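22 Aug 2026 — Terna notebook, tidying jobs

Back on the shovels today. I keep telling people that picking up after children is the chore I'd hand to a machine first, and then I spend a whole morning on one toy with a handle! The count in the log stands at 447 tries on the orange and green one since we started, and I still can't say I'd let it loose in my own garden.

My worry is the approach. A person grabs a spade anywhere and sorts it out on the way up, but two narrow fingers have to be in the right spot before they close, and the blade end is always the heavy end (in my head, anyway — I haven't weighed it). I want to try going in over the handle, straight down, fingers either side.

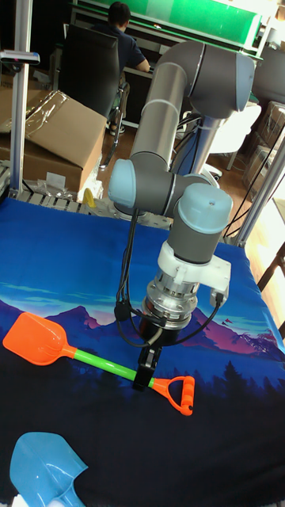

Brisa Carrillo reckons I'm being too fussy about where it grips, and that a tidying machine which drops one thing in 19 would still be welcome in any house with a toddler in it. Fair enough for plastic shovels. I'd feel differently about mugs, and Plodgate want mugs next.

Closed on the handle, the one with the green shaft and the D grip. I like this hold on paper, but a long thing held by its handle can swing round, so I want the wrist turn slowed before we do a batch.

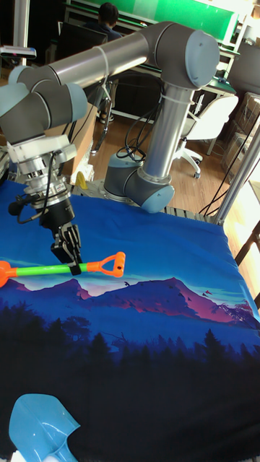

Open items

Slow the wrist turn, then run 17 in a row with no fiddling in between.
Ask Genby whether they have softer finger pads.
Try the light-blue shovel as well — I've been avoiding it.
Write up the Cervantes numbers, which I promised ages ago.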